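Flevstead公共园圃管理处
2025年5月14日

现将本年度五月份园圃管理与种植提示以连续帖文形式发布,供各地块承种人及候补登记人查阅。内容涉及供水、土壤、堆肥、移栽、病虫害及公共通道,篇幅较长,可按需选读。

本处所辖园圃自2009年起对市民开放,目前设Clarine园区与Ko河岸园区,登记地块超过100块。两园区土质、光照差异较大,以下凡未注明园区者,两处通用。

一、供水

Clarine园区东侧供水管线已恢复夏季供水。Ko河岸园区上游段水压仍偏低,检修期间请使用下游段取水点,取水后务必将阀门完全关闭,并将软管盘回挂架。

浇水宜在清晨进行。傍晚浇水亦可,但叶面带水过夜易诱发霜霉病、灰霉病,瓜类与番茄尤应注意。正午时段蒸发量大,水多半到不了根部,请尽量避免。

判断是否需要浇水,应以手指探入土中一个指节左右的深度为准。表土发白而下层仍潮,无需补水。每日少量喷洒会使根系集中于表层,入夏后植株耐旱能力明显下降。一次浇透,间隔数日,效果通常更好。

新播种的胡萝卜、欧芹不适用上述办法。此类种子细小,出苗慢,出苗前表土须持续保持湿润,可覆一层旧麻布或细网,见芽即撤。

雨水桶请加盖。去年夏季本处在多个敞口水桶中发现孑孓,邻近地块意见较大。无盖的水桶可用细纱网扎口,纱网须绷紧,积水下陷的纱网同样会滋生蚊虫。

二、土壤

Clarine园区为重黏土,春季干得慢,干后易板结。请勿在土壤湿黏时翻动或踩踏,抓一把土握紧,松手后轻碰即散,方可下锄。湿时翻过的黏土,干后结成硬块,整季难以恢复。

Ko河岸园区近水一侧为砂质壤土,升温快,保水差,养分流失也快。建议以堆肥覆盖畦面,薄施多次,不宜一次大量深埋。

表土板结时,以手耙浅松即可,深度不超过一个指节。浅松可打断毛细管,减少水分上行蒸发,同时带出刚萌发的杂草。洋葱、草莓、生菜根系浅,靠近植株基部处请改用手拔。

松土以雨后一两日、表土刚开始发白时为宜。再迟则土面已硬,耙齿只在表面划痕,费力而无效。

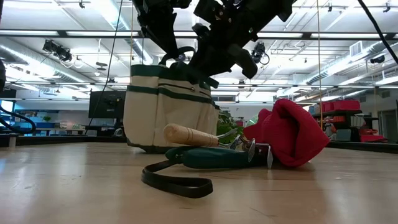 帆布工具袋与木柄手耙。

小型手持工具使用后请刷去泥土,擦干存放。木柄如有起毛,可用细砂纸打磨后薄涂亚麻籽油。浸过油的布请摊开晾干后再丢弃,切勿揉成一团塞入垃圾桶,干性油在氧化过程中会发热,有自燃风险。

曾在染病地块使用过的工具,应先清洗再消毒,次序不可颠倒。附着泥土会使消毒液失效。

关于土壤酸碱度:近期有承种人询问是否应普遍撒施石灰。本处不建议在未检测的情况下撒施。Clarine园区历年检测结果多为中性偏碱,再施石灰,易出现缺铁黄叶。种植蓝莓者请使用容器栽培,并另配酸性基质。

三、堆肥

Stumer堆肥场本月照常开放,入口位于Clarine园区北门外。场内设四个堆仓,依次为投料仓、发酵仓、腐熟仓和成品仓。投料请只进投料仓。近期在发酵仓内多次发现新鲜厨余,混入后整仓须重新翻堆,成品供应因此推迟。

可投入:菜叶、果皮、咖啡渣、茶叶、未结籽的杂草、修剪下的嫩枝、撕碎的无覆膜纸板。蛋壳请压碎。

不可投入:肉类、鱼类、奶制品、油脂、宠物粪便、有覆膜的纸盒、标注“可降解”的塑料袋。后者需要工业堆肥条件方能分解,在Stumer的露天堆仓中与普通塑料袋相差无几。

田旋花、匍匐冰草、羊角芹的根茎一律不可投入。此类根茎残段即可再生,经由成品堆肥传至其他地块,后果较为严重。请将其在硬地上完全晒干,或装入密闭黑桶加水浸泡至腐烂后再行处理。

番茄、马铃薯的病株残体同样不得投入,请单独装袋,交由市政垃圾收运。

自家地块设小型堆肥箱的,请注意干湿配比。发臭多因氮质料过多、过湿,加入碎纸板、干叶并翻动即可缓解。长期不升温、不变化,则多因过干或木质料过多,补水并加入新鲜草屑。

草屑请薄铺。整袋倒入的草屑会结成不透气的一层,内部发黏发臭。

四、移栽

番茄、辣椒、茄子、西葫芦、黄瓜等喜温作物,应待夜间气温稳定后再行定植。Ko河岸园区地势低,冷空气易沉积,历年晚霜均较Clarine园区为重,宜再迟数日。

室内或温室育成的幼苗须经炼苗。白日移至室外避风半阴处,夜间收回,逐日延长,最后数日可整夜留在室外。未经炼苗直接定植的幼苗,叶片常在一两日内发白、焦边,恢复期往往比炼苗本身更长。

番茄可适当深栽,埋入土中的茎段能够生出不定根。嫁接苗例外,嫁接口须留在土面以上,否则接穗自行生根,嫁接即失去意义。

西葫芦与南瓜请按成株大小预留间距。每年七八月间,本处收到的邻里纠纷中,藤蔓越界占相当比例。定植时看似空旷的间距,到盛夏未必够用。

豆类可直播。菜豆在土温不足时易烂种,播后遇连日阴雨而迟迟不出者,可轻轻拨开一处查看,种子发软即应补播。豆架请在播种前立好,播后再插杆易伤根。

育苗、分苗、上盆等细活,宜在高度合适的台面上进行,长时间弯腰于地面操作,腰背负担较重。台面应便于擦拭,剩余基质扫入容器留待下次使用,带病苗用过的基质除外。 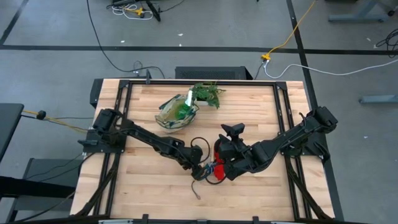
浅色木质台面的工作台。

育苗盘与旧花盆重复使用前,请用热水刷洗并晾干。盆壁上残留的白色盐渍可用稀醋液擦除。

标签请用铅笔书写。多数记号笔在日照下数周即褪色,铅笔字迹反而能维持整季。品种名称与播种日期宜一并写明,便于来年比对。

Clarine园区的共用育苗棚本月使用紧张,请将已炼好的幼苗及时移出。棚内不得存放私人肥料、农药及家具。

五、病虫害

蛞蝓:近期降雨较多,危害明显加重。可于傍晚用湿木板、反扣的柚子皮诱集,次日清晨翻查清除。生菜、罗勒、大丽花幼苗受害最重,定植初期可套用去底塑料瓶保护。铜带、蛋壳的效果各方说法不一,本处不作推荐,也不禁止。

两园区均禁用含四聚乙醛的灭螺剂。家中如有旧存,请交由危险废物回收点处理,勿倒入下水道,亦勿撒入园圃。

蚜虫:蚕豆顶梢出现黑蚜时,可在荚果已成形的前提下摘去顶梢。少量蚜虫请予容忍,瓢虫与食蚜蝇幼虫通常随后而至。瓢虫幼虫呈灰黑色带橙斑,形状狭长,每年都有承种人误作害虫清除,请注意辨认。

洋葱蝇与胡萝卜蝇:以细网覆盖最为可靠,网边须埋入土中。间苗时散发的气味会招引胡萝卜蝇,间下的幼苗请随手带走,间苗后浇水压实根部周围的土。

十字花科根肿病:Ko河岸园区部分地块已有记录。请勿在园区之间转移带土的十字花科幼苗。进出染病地块后,请刷净鞋底与工具。发现根部肿大者,请告知本处登记,登记仅用于安排轮作提示,不影响承种资格。

马铃薯晚疫病:目前尚未收到报告。夏季连续温湿天气时风险上升,届时另行发布提示。遗留在地里的旧薯所发植株请尽早清除,此类植株常为最早的侵染来源。

六、通道与公共区域

主通道须保持可供手推车与轮椅通行。通道两侧植物请自行修剪,不得越过边界木条。草径由相邻双方各修一半,长期失修者由本处代修,费用计入年度结算。

铺设通道请使用木屑或碎树皮。禁止使用旧地毯。旧地毯背胶与化纤在日晒雨淋后碎裂,碎屑混入土壤后极难清除,Clarine园区西侧至今仍在清理早年遗留的碎片。

各承种人离园时请将个人物品及采收所得一并带走。采收叶菜建议使用透气的布袋或浅筐,密闭塑料袋内温度升高后,叶片很快萎蔫。根茎类请在地头抖净泥土,把土留在地里,叶丛当场拧下,可减少水分流失。

布质袋具用后请翻面抖净,残留的碎叶与泥土受潮后易生霉斑。

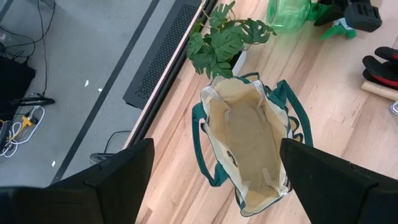
敞口帆布袋,米白色袋身,深绿色包边。

早熟草莓即将进入采收期。采收宜在清晨露水干后,连带果柄剪下,勿在现场清洗。请勿采摘他人地块的果实,即便看似无人打理。闲置地块上的作物在收回手续完成前仍归原承种人所有。

富余农产品可放入两园区门口的分享架。分享架只接受未加工的新鲜蔬果与香草,不接受自制果酱、腌菜及蘑菇。放置前请剔除破损部分,当日未取走者由放置人收回或投入Stumer投料仓。

七、焚烧与噪声

五月起至秋季末,两园区全面禁止露天焚烧,包括焚烧桶。病株残体的处理方式见前文堆肥部分。

汽油动力割草机、旋耕机请避开清晨与傍晚时段。Ko河岸园区临近河岸鸟类营巢区,繁殖期内绿篱不作强修剪,仅可剪去妨碍通行的枝条。发现有鸟营巢的绿篱、棚架,请暂停作业并保持距离。

八、地块检查与候补

本月进行年度首次地块检查。检查内容为种植面积、通道状况、储水容器加盖情况及禁用物品。检查只在通道上目视进行,不进入棚屋,也不评判种植风格。留作野花带或绿肥的区域计入种植面积,请以标签注明。

因健康、照护家人等原因暂时无法打理者,请提前告知本处,可办理暂缓,期间由本处以覆盖布保护地面,不收回地块。往年有承种人因未及时说明而收到整改通知,此类误会完全可以避免。

候补登记仍在开放。目前候补等待时间平均为18个月,Ko河岸园区略短。登记人如更换联系方式,请及时更新,两次联系未果者,名次顺延。

候补期间希望先行积累经验的,可申请Clarine园区入口旁的共享苗床。共享苗床由多人轮流照管,采收按参与情况分配,工具可向门房借用,当日归还。

九、近期答复

问及能否养鸡的来件较多,统一答复如下:Clarine园区不可,Ko河岸园区上游段可申请,须符合围栏、防鼠及每日照看的要求,公鸡不予批准。

问及能否搭建温室的:可搭建,须事先提交尺寸与位置简图,且不得遮挡北侧地块的日照。玻璃构件请使用钢化玻璃或以聚碳酸酯板替代。

问及能否种植果树的:可种植矮化砧果树,距边界须留足成株冠幅的一半。核桃树、普通砧樱桃树不予批准。此前已存在的大树维持现状。

问及自来水中氯是否伤害植物的:一般无需处理。

问及为何取消蓝色塑料绳的公共供应:该绳风化后碎成细丝,鸟类常衔去筑巢,雏鸟有缠绕致伤的情况。现改供黄麻绳,取用处在两园区门房内侧。

下一次种植提示将于夏季发布,主要内容为夏播、抗旱及晚疫病监测。对以上各条如有疑问,可在本帖下留言,或于门房办公时间当面咨询。涉及具体地块的问题请勿公开地块编号,改以私信联系。

补充一则:前文第二部分所述检测结果,Clarine园区北端新并入的几块地尚未检测,该处承种人请暂勿参照。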